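Comparing two grippers in simulation before you buy either one

Gripper makers will tell you to try before you buy, and these days they mean a simulated model you download and drop into a virtual workspace. I've got my doubts about how much that proves. It's still cheaper than ordering the wrong part, so these are the steps I use, along with the places where I stop believing the numbers.

For this page I compared the Vasum narrow-finger model with the Gronwood wide-pad model, both on the same simulated arm with a camera at the wrist. Any simulator with contact physics will do. You'll need an evening to set up and a good deal longer to argue with the results.

Step 1. Write down the job first

Before you open the software, write one plain sentence saying what the gripper has to do. Mine was: pick up small parts lying close to larger ones without shoving the larger ones. If you leave this until later you'll end up picking whichever task made your favourite look good. I've done it.

Step 2. Check the model file against the drawing

Downloaded models are often wrong. Measure the finger length and the full opening in the simulator, then compare both with the maker's drawing. One of mine opened 7 mm wider than the real hardware can. That sounds minor, but it's plenty to turn a missed pick into a clean one. Fix it in the joint limits and keep a copy of the original file.

While you're in there, look at the collision shape as well as the visible one. A finger may be drawn with a fine point and still collide like a brick.

Step 3. Set friction lower than you'd like

Default friction tends to be generous. Drop it until the gripper starts losing things, then come back up a little. If one gripper only wins at the default setting, I don't count that as a win.

Step 4. Put the camera where it will really go

Plenty of comparisons are run from a nice clear view off to the side, which your controller will never have. Mount the virtual camera at the wrist and look at how much of the work each gripper covers up before you run a single trial.

Tapered fingers are supposed to be good at this. They're slim at the tips, sure, but the housings behind them still take a big bite out of the lower part of the view, and a finger can sit right across the thing you're going for. The arm's shadow needs watching too. If you're training or tuning anything on camera input, leave shadows switched on, even though it slows the run.

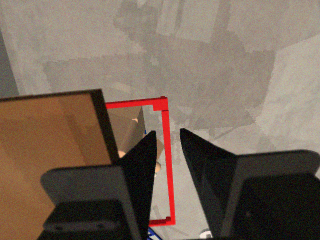 Cường Phí wrote in to say I'm too hard on wrist cameras, and that a blocked view on the approach doesn't matter much if the controller remembers where the part was a moment earlier. He'd sooner see people spend the time on contact settings. Fair enough for parts that stay put. My trouble is with the ones that get nudged, when the memory is wrong and the camera can't see well enough to correct it.

Step 5. Run the same starts for both

Save your starting layouts and reuse them. I used 30 layouts and ran each gripper through every one with the controller settings unchanged. Don't let the software shuffle things fresh for each gripper or you'll be comparing luck.

Log these for every run:

Did it grip the part?
Did it still have the part at the end of the lift?
Did anything else move?
Did the fingers touch the floor?

The third line is the one sales demos leave out. The narrow fingers came out ahead on it for me, while the wide pads held on better once they'd got hold of something.

Step 6. Try to break your own result

Take whichever gripper is ahead and make life harder for it. Shift the camera slightly, add a delay to the controller, make the parts heavier. Noémie Maillard suggested swapping the controller altogether, so I moved from the Ultenix one to a plain position controller and ran the lot again. The gap between the grippers shrank a fair bit, which makes me think some of what I'd been measuring was the controller.

Step 7. Decide what you still don't know

Simulation told me the wide pads were too bulky for my tight layouts, and I trust that, as it's mostly geometry. It told me very little about grip on real surfaces, finger flex or wear. I wouldn't sign off $1,350 on the strength of it. Ask for a loan unit and run your worst layouts on that, starting with the ones where the two models disagreed.

Last updated 28th April. I'm hoping to have the loan gripper on a bench by July and will add the real pick results under Step 5.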